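How do I copy an old live cassette without ruining it?

Posted in Tapes and Transfers

I have a cassette of a Mercado show, recorded from the audience at the Wovstead Ballroom one January. As far as I know there are almost 200 copies of the official tape from that tour, but this isn't one of them and I've never seen it listed. It plays, but the sound goes dull on side B and there's a squeal in the last 10 minutes. I want a decent digital copy before it gets any worse. Do I need to buy a better deck, and should I clean up the sound as I record?

tapehiss_124

Ansel Doucet

You don't need an expensive deck, but you do need a clean one. Wipe the heads, the capstan and the pinch roller with isopropyl alcohol and let them dry. Then wind the tape all the way forward and back once before you play it.

The dull sound on side B is most likely azimuth, meaning the head isn't at the same angle as the one that made the recording. There's a small screw beside the head. Play something with applause or cymbals in it, switch to mono, and turn the screw a tiny amount either way until the top end is at its brightest. Do this for each side and put it back afterwards. Practise on a tape you don't care about. 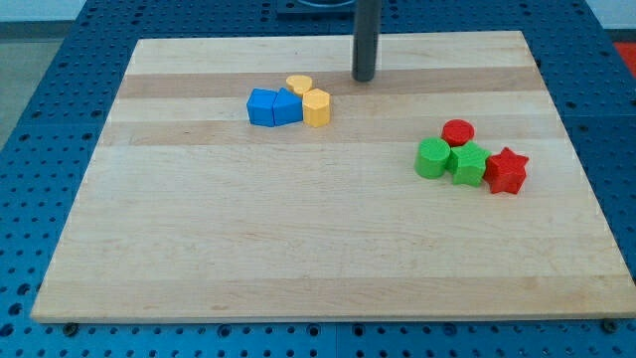 Maple board on the blue bench top.

Record flat, with Dolby off unless you know it was used, at 24 bit. Keep that file as it is and do any noise reduction on a copy. Audience tapes often sound worse after cleaning – you lose the room and the voices go watery.

The squeal may be the shell. If it has screws, move the reels into a new one. If it's welded, you can crack it along the seam, but go slowly and keep hold of the pressure pad.

Fakosano

I paid a shop for mine and it came back as an MP3, so ask first what file you'll get. Also snap the tabs out before you do anything. I taped over the first song of an Elness gig that way.

morrow_b

just play it into your laptop, it's fine. I did mine through the headphone socket and can't hear any difference. Is there a set list for that Mercado show? I might have been there if it's the one where they played the slow version twice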